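# Babysitting the teardown cell

Saturday, coffee, and one more attempt to get the left arm to behave.

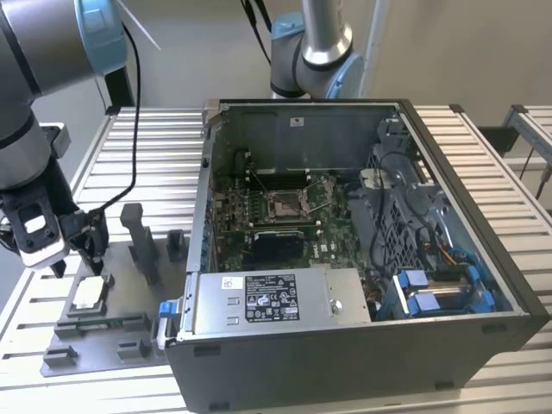 *Photo: my own, from the bench. Reuse it if you like, just link back.*

I've been looking after this cell since January and I still don't believe the brochure. Trendell, who put it together for us, sold it as something you set up once and leave alone. I have a notebook that says otherwise, and most of the notebook is about the grey fixture plate on the left.

The plate holds the small stuff: a CPU in its holder, a board strip in a slot along the lower edge, pegs at the corner. The case doesn't need much. It lies on its side on the slotted table and it's heavy enough to stay put. A CPU is another matter. If the holder has crept even a hair, the fingers come down on the edge of the heat spreader and you get a stall, or worse, you don't get a stall and the thing carries on.

Trendell's manual says to re-teach the pick point after every 1000 cycles. I don't know where they got that number. My log has drift showing up well before then, and it gets worse on days when somebody has been leaning on the table. So now I do it every 100, and I do it the slow way:

1. Drop the arm to manual and jog the gripper down over the holder with the fingers open.
2. Check the gap on both sides with a feeler gauge. Your eye will lie to you.
3. Snug the plate bolts, then check the gap again. They pull the plate over when they tighten.
4. Save the point under a new name. Don't overwrite the old one until the new one has survived a shift.

It takes me 15 minutes if the bolts cooperate.

The other regular chore is the cable on the arm. It loops down to the gripper and needs enough slack for the wrist to turn, but give it too much and it'll find a case wall to snag on. I shortened the loop last month. The arm then faulted at the far end of its reach and I let half of it back out again. The Skisov software logged that as a "collision," with nothing near it -- so much for the diagnostics.

They've also quoted us 2895 for a vision add-on that would find the CPU by itself. Maybe it would. I asked how it copes with glare off a shiny heat spreader and got a link to a video of it picking up matte black blocks. I'll keep the feeler gauge for now.

Next job is the second arm, which has started making a faint tick at the wrist when it turns. Support wants a recording of it before they'll open a ticket.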